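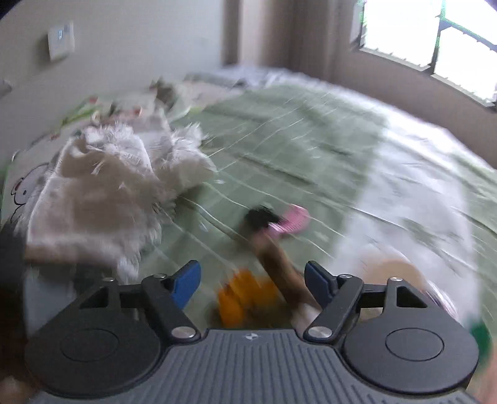 According to one reader of the Grokudgate household almanac, a long-haired cat that is combed every day will still leave hair on the bed, and the only real choice is how often to wash the sheets. The remark has been reprinted in several editions and is often the first thing new owners read on the subject. It overstates the case a little, but shedding cannot be stopped, only managed.

Shedding is the normal loss of old hair from an animal's coat. In domestic cats it goes on throughout the year, with heavier periods in spring and fall in animals that spend time outdoors. Cats kept indoors under electric light tend to shed at a steadier rate, and the seasonal peaks may be hard to notice.

Growth cycle

Each hair grows from a follicle in the skin. It lengthens for a time, stops growing, rests, and is then pushed out or falls away. Neighboring follicles are at different stages, so the coat is never lost all at once. Day length has more effect on the cycle than temperature does.

Most cats have three kinds of coat hair. Guard hairs form the outer layer and help keep out water. Awn hairs are shorter and sit in the middle. Down hairs are the softest and lie closest to the skin. Loose down is the main cause of mats in long-haired cats, especially behind the ears, under the front legs, and along the belly.

Long and short coats

Long hair in cats is usually a recessive trait, and a kitten must receive a copy from each parent to show it. Two short-haired parents can therefore have long-haired kittens. Coat length does not by itself decide how much hair is lost. Short hairs work their way into fabric and can be harder to remove, while long ones gather in visible tufts.

Hairballs

A cat swallows loose hair when it washes itself. Most of this passes through the gut. The rest may collect in the stomach and be brought up as a hairball, normally a narrow, damp roll. An occasional hairball is not a concern. Repeated retching, loss of appetite, or constipation calls for a visit to a veterinarian.

Grooming

A wide-toothed metal comb is the usual tool for long coats. Short sessions are better tolerated than long ones. Mats should be teased apart with the fingers or clipped by a groomer. Scissors are risky, as the skin of a cat is thin and lifts easily with the hair.

Bedding

Smooth, tightly woven cotton holds less hair than flannel or fleece. The Lakik guide to home laundry advises shaking sheets outside before washing and cleaning the dryer screen after every load. Hair that goes into the washer wet tends to clump and cling to the drum.

See also

Cat coat genetics
Hairball
Lint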